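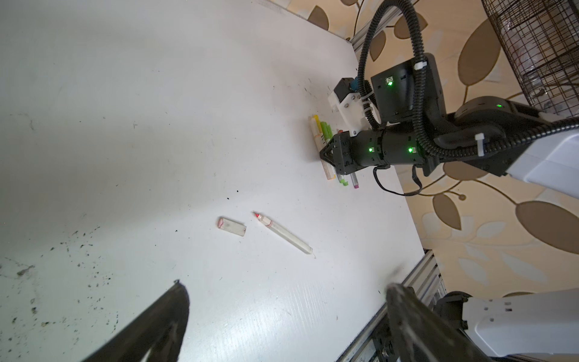
Has anyone been to the robot afternoon at Berkeo? Worth it with kids?

Posted by tinshed_mum

Hello all! Berkeo (the place on the Beduvport road, past the tile warehouse) are doing another of their open afternoons in January and I've got two children who have talked about nothing else since the leaflet came home. It says there will be robot arms doing "tabletop tasks" with pens and markers, and that you can stand close enough to see properly. My eldest is 9 and would happily watch a washing machine go round, but the younger one gets bored fast, so I'm trying to work out what we'd be in for. Is it a proper demonstration with somebody talking, or do you just shuffle past? Is there parking? And does it get packed? We went to a science thing last summer and saw mainly the backs of people's coats. Any advice gratefully received!

Posted by gravelpit

Went to the last one, I enjoyed it more than I thought I would. You do get a talk, five minutes or so, and after that you can stay as long as you like. The arms are in a sort of open metal bay with a big leafy wallpaper all round it (my wife wanted to know where they'd bought it, and she wasn't joking).
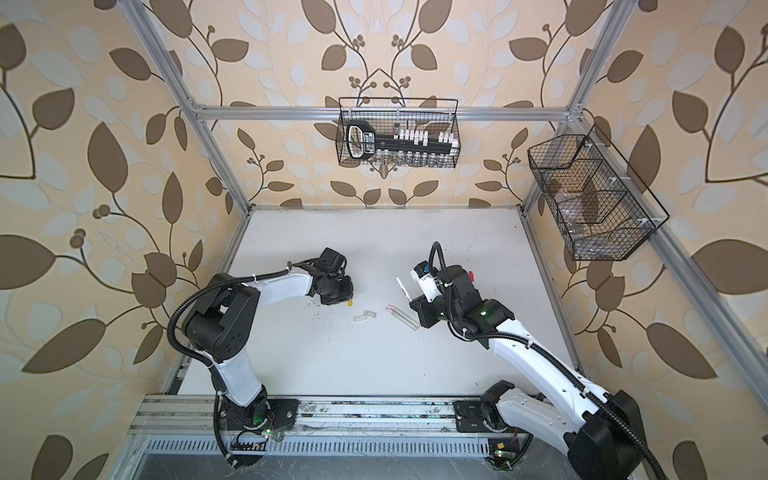
The two arms at the pen table, with the wire baskets behind and to the side.

It's slow, I'll say that now. If your youngest is expecting sparks and dancing she'll be let down. It's more like watching somebody very careful tidy a desk. But mine got properly caught up in it, whispering "go on, go on" every time a gripper went near a pen. I think it's because the pens are such ordinary things, the same sort of stuff we've got in the kitchen drawer, so you know exactly how easy it ought to be.

Take something to stand on if you've got a folding step. The rail is at a daft height for anybody under ten and I had one on my shoulders for most of it, which my neck remembered the next day.
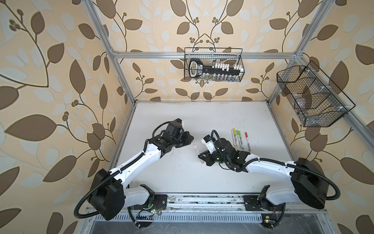
Parking was fine early on and hopeless by three. There's a verge opposite that everyone used but I wouldn't swear you're allowed. The tea was 2 quid and not very nice, so bring a flask.

Oh, and they had a guessing sheet for the children, how many pens in the jar by the door. Answer was 128. Mine said 2000. They'll have changed it by now so that's no use to you, sorry.

Posted by oosthuizen_road_rita 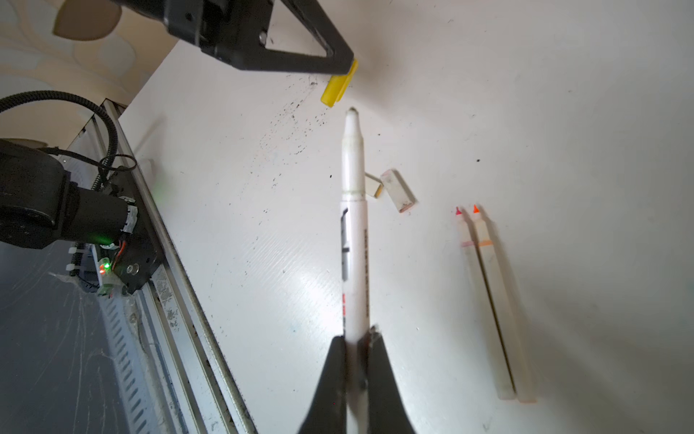
oosthuizen_road_rita

I live round the corner on Oosthuizen Road so I've been more than once, it's free and it gets me out of the house! What gravelpit says is right but I'd add that you want to watch the caps. Two grippers, a marker in one and a yellow cap in the other, and everyone round me holding their breath. I found I was leaning sideways trying to help it along. A lad near me asked the woman giving the talk whether it ever gets cross, and she took the question very seriously, bless her.

Go at the start, about 2 o'clock, while the staff still have the energy to chat. They're lovely about silly questions and I asked plenty. The children can also have a go at moving beads with kitchen tongs at the side table, and that kept the little ones happy for ages, so your youngest should be all right even if the arms don't grab her.

The Fleto bus stops right outside if you don't fancy the parking, but check the times for getting home, the gaps are long in the late afternoon.

Posted by mr_kettle

didn't go in the end, kids had colds. heard the queue for the loos was bad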